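Testnet validators wanted: 100 places on the Torkano network

Hamdy is opening the second public round of the Torkano testnet and is looking for people and small firms to run validator nodes. The round starts in April and lasts three months. Taking part costs nothing apart from your own hosting, and places will be shared out between first-time operators and people who ran a node in round one.

What Torkano is

Torkano is a proof-of-stake ledger for small payments between shops and their suppliers. The code is open and the test tokens have no cash value. They can't be sold, and they won't be swapped for main network tokens at any rate. Please bear this in mind before you apply. We had a fair number of applications last time from people who were hoping for an airdrop, and we had to turn most of them down.

Round one ran with 116 nodes at its busiest. It showed us that block times held up well during the day and badly overnight, when many home operators switched their machines off. Round two is meant to put the new Avitz consensus client under steady load with a set of operators who can stay online.

What you would be doing

You would run one validator node, on your own hardware or on a rented server, and keep it up for the whole round. Updates to the client come out every other Friday in the afternoon and should be installed within two days. Once a fortnight you fill in a short form covering downtime, error messages and anything odd in the logs. There will also be planned fault tests, where we ask a group of operators to drop off the network at a set time and come back later. You will be told about these in advance through the operators' mailing list.

We expect the work to take two or three hours a week once your node has synced. The first week will take longer.

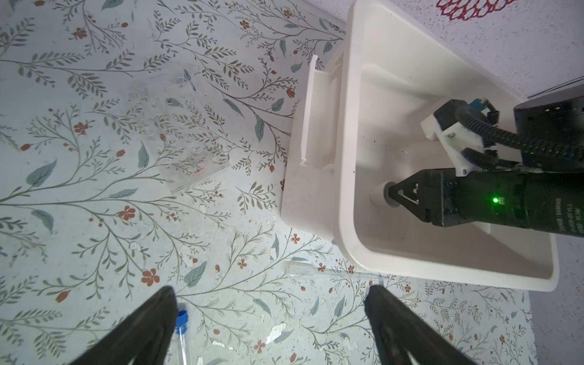
Prullesance wrote under the round one notice that two or three hours was too low a guess for anyone new to the command line, and that getting the first sync to finish took a whole weekend. The same comment asked for the snapshot file to be put on a second mirror and for the port list to be given at the top of the setup guide. Both have been done. The guide now begins with the ports, and the snapshot can be fetched from either mirror.

What you need

A machine or virtual server running a current version of Linux, with four cores, 16 GB of memory and a solid state drive with 500 GB free.
A fixed line connection or hosted server with a stable address. Mobile broadband won't do.
Enough knowledge of the command line to install a package, read a log and restart a service.
An email address you check most days.
To be 18 or over.

You don't need to have run a validator before. You don't need to hold any tokens on any network. Programming skills are useful if you want to look into faults yourself, but they don't count towards your application.

Firms may apply, and so may university groups and clubs. Each applicant can run one node only. Two nodes at the same address will be treated as one application unless you write to us first.

What you get

Operators who finish the round with 95 per cent uptime or better, and who send in all their forms, will receive a hosting allowance of 45 pounds for each month. It is paid in sterling by bank transfer after the round closes. We don't pay in tokens. Operators with lower uptime can still stay in the round and will be listed in the final report if they wish, but the allowance won't be paid.

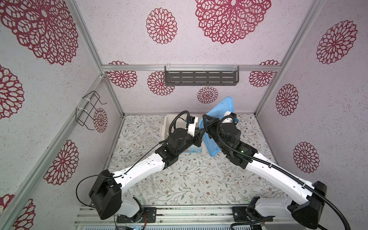
Bug reports are handled apart from this. A report that leads to a change in the Avitz client earns between 50 and 400 pounds, depending on how serious the fault is. If two people report the same fault, the first report counts. Faults in the wallet app and the website are outside this round, though you are welcome to send them in.

Keys and safety

Make a fresh key for the testnet. Don't reuse a key from any other network, and don't store anything of value on the same machine. Hamdy will never ask for your private key or your recovery phrase, by email or in the operators' chat. If someone does, tell us and don't reply to them.

Your node's public address will be visible to the other operators. If that is a problem, use a hosted server. We keep application forms until the round is over and bank details until the allowance has been paid.

How to apply

Fill in the form on the Torkano operators' page. It asks for:

your name or the name of your firm
the country you will be running the node from
the machine or hosting plan you mean to use
whether you took part in round one
any dates when you know you will be away

Being away for a week doesn't rule you out. We use the dates to plan the fault tests.

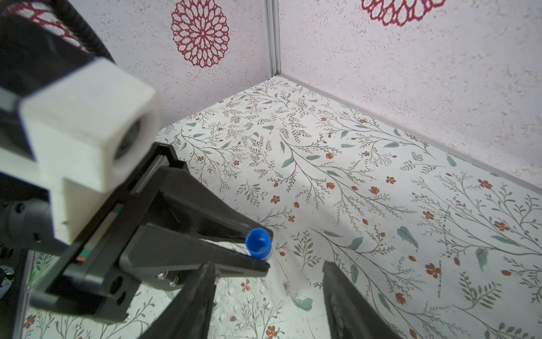
Applications for round two are open now.

Forms are read in the order they arrive. We will fill 60 places with new operators and 40 with people from round one, and if either group falls short the spare places go to the other. We also want a spread of countries, so applications from outside western Europe may be moved up the list. Everyone who applies will get an answer, including those we can't take.

If you are offered a place you have seven days to accept. You will then be sent the setup guide, the genesis file and an invitation to the mailing list. There is a setup call for new operators at 6 pm UK time in the week before the start, and a recording will be put up for those who can't make it.

Questions about hardware or the allowance can be sent through the contact form on the same page. Please put "round two" in the subject line.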